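Vamura Bench Kit for Robotics Clubs
Practice teardown set, up to 3 students per kit

Your club has a robot arm and opinions about how to program it. The Vamura kit supplies the rest: a printable fixture file, 60 task cards and a 90-minute first lesson on reaching into a desktop tower without regret.

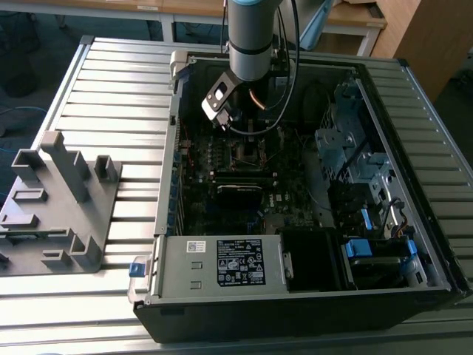
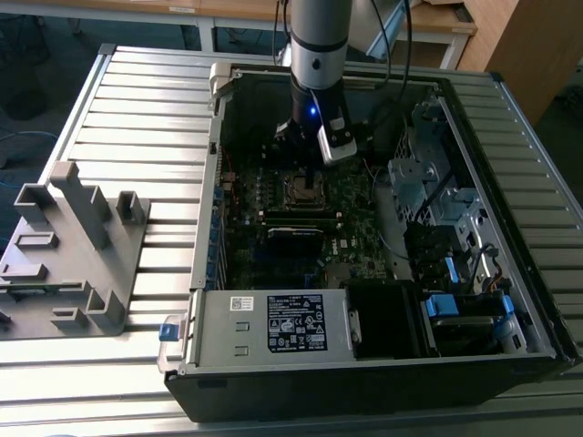
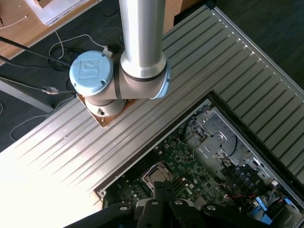

Photos: Walid Ghanem / Macedo Robotics Club

Arm, table and tower not included. Task card 14 has been rewritten following remarks from Macedo. Ships from Fikel in October.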